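Organiser une soirée jeu d'aventure façon télé-réalité : le tuto (version rapide)

Posté dans Jeux & Télé – par Maricica Nedelcu

On m'a redemandé la recette après la soirée de juin. Donc voilà, en vrac, écrit entre deux trains. Le principe : une course par équipes dans la ville, avec des indices, des épreuves, un présentateur qui se la joue, une élimination à la fin. Comme à la télé, sans avion et sans budget.

Ce qu'il faut avant de commencer

Des équipes de deux. Pas trois, pas quatre. À trois il y en a toujours un qui regarde son téléphone.
Un présentateur. Quelqu'un qui aime parler et qui ne veut pas jouer.
Des enveloppes. Prenez-en une couleur voyante, j'ai pris jaune.
Un groupe de messages par équipe, pour les photos de preuve.
Un tableau des scores. J'utilise Skorkard, une feuille de calcul ferait pareil.
Des épingles à nourrice pour les dossards. On les oublie à chaque fois.

Étape 1 – Choisir le format

Deux options. La course pure : tout le monde part en même temps, le premier arrivé gagne. Ou les points : chaque épreuve rapporte, on additionne à la fin. La course est plus télé, les points sont plus justes. Pour une première fois, partez sur la course avec des pénalités de temps. C'est ce que font les grosses émissions et ça se comprend en une phrase.

Si vous avez déjà fait une édition : le format mixte, course jusqu'au dernier indice puis finale aux points. Nous on l'a testé pour l'édition « Cáceres » (les équipes faisaient semblant d'être en Espagne, tous les indices en espagnol de vacances). Beaucoup de cris. À refaire.

Étape 2 – Tracer le parcours

Marchez-le vous-même. En entier. Une carte ça ment, surtout sur les escaliers. Comptez 20 minutes par étape, trajet compris, et pas plus de cinq étapes. Au-delà les gens ont faim et deviennent désagréables entre eux – bon pour la télé, mauvais pour le dîner qui suit.

Départ et arrivée au même endroit si possible. Les sacs restent là, quelqu'un les garde.

Évitez : les passages où il faut traverser une grosse avenue en courant, les magasins qui ferment tôt, les parcs dont vous n'avez pas vérifié les horaires (vécu, grille fermée à 19 h, deux équipes coincées dehors à discuter avec un gardien).

Étape 3 – Écrire les indices

Court. Quatre lignes maximum. Un indice = un lieu ou une action, jamais les deux dans la même phrase, sinon la moitié des équipes oublie l'action et il faut les renvoyer.

Faites relire par quelqu'un qui n'habite pas le quartier. Si cette personne trouve en moins de deux minutes, c'est bon. Si elle trouve pas du tout, réécrivez, n'ajoutez pas un deuxième indice pour expliquer le premier.

Numérotez les enveloppes au dos, en petit. Et gardez un double de tout dans votre poche.

Étape 4 – Les épreuves

Il en faut de trois sortes : une physique, une de tête, une où on se ridiculise un peu. Alternez. Jamais deux physiques de suite, les gens décrochent.

Le choix entre deux épreuves marche toujours très bien. Une rapide mais risquée, une longue mais sûre. Les équipes se disputent pendant une minute entière avant de commencer et c'est là que le présentateur gagne sa soirée.

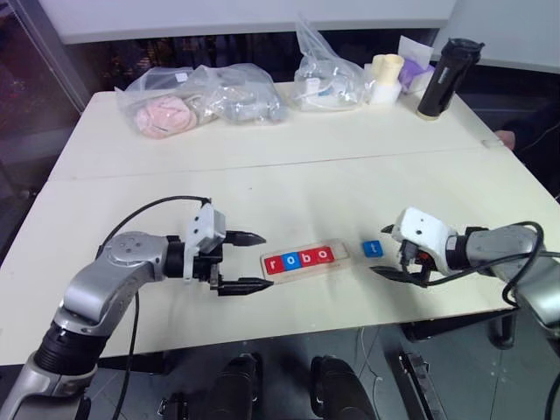
Testez chaque épreuve au moins une fois, chronomètre en main, avec quelqu'un qui ne l'a jamais vue. Votre temps à vous ne compte pas, vous connaissez la réponse. Si le testeur met plus de 9 minutes, simplifiez. J'avais une épreuve de drapeaux à remettre dans l'ordre alphabétique des capitales, superbe sur le papier, 24 drapeaux. Une horreur. J'en ai enlevé la moitié le matin même.

Prévoyez aussi la sortie de secours : une équipe bloquée peut abandonner l'épreuve contre une pénalité. À annoncer AVANT le départ, pas au milieu, sinon ça râle.

Étape 5 – Le présentateur

Il lui faut un texte. Même les bavards sèchent au moment de lancer le départ. Trois phrases d'ouverture, la liste des règles, une phrase pour l'élimination. Le reste il improvise.

Le silence avant d'annoncer un résultat : cinq secondes. Comptez dans votre tête. Ça paraît interminable, c'est la bonne durée.

Et il ne donne pas d'aide. Aucune. Même à sa sœur.

Étape 6 – Filmer un peu

Facultatif mais on est content après. Un téléphone par équipe, à l'horizontale, des plans de dix secondes. Demandez une petite interview à chaque arrivée d'étape, dos à un mur, une seule question : « qu'est-ce qui s'est passé ? ». Ils vont se contredire, gardez les deux versions.

Pour le montage j'ai utilisé Gradia, version gratuite, largement suffisante. Visez un film court, les gens regardent jusqu'à 20 minutes si leur tête apparait souvent, après c'est fini. Musique d'ambiance sans paroles. Ne mettez pas de ralenti partout (je l'ai fait, je regrette).

Étape 7 – Le jour J, dans l'ordre

Poser les enveloppes, au dernier moment, bien scotchées. Le vent.
Envoyer un message à chaque personne postée sur une étape, attendre sa réponse.
Briefing à 17 h 30, départ à 18 h. Jamais l'inverse, c'est à dire jamais de briefing en marchant.
Noter les heures de passage tout de suite.
Prévenir quand la dernière équipe a quitté une étape pour que le poste puisse remballer.

Budget

31 euros pour la dernière édition. Enveloppes, impressions, rubans, un trophée moche de chez Kiltero et des chips. Le trophée moche est le seul poste que je ne réduirais pas.

Petits problèmes courants

Une équipe se perd : on lui envoie l'adresse exacte, pénalité de cinq minutes, on n'en reparle plus.
Une équipe suit une autre : autorisé. Faites partir les épreuves dans des ordres différents si ça vous agace.
Il pleut : ayez une version intérieure, deux épreuves et un quiz sur les saisons passées de vos émissions préférées.
Égalité à l'arrivée : les deux pieds sur le tapis, les deux joueurs. Le premier binôme complet gagne.

Je mettrai mes modèles d'indices en ligne quand j'aurai corrigé les fautes. Si vous avez une bonne épreuve pour appartement, sans eau et sans œufs, mettez-la en commentaire, je cherche pour la prochaine.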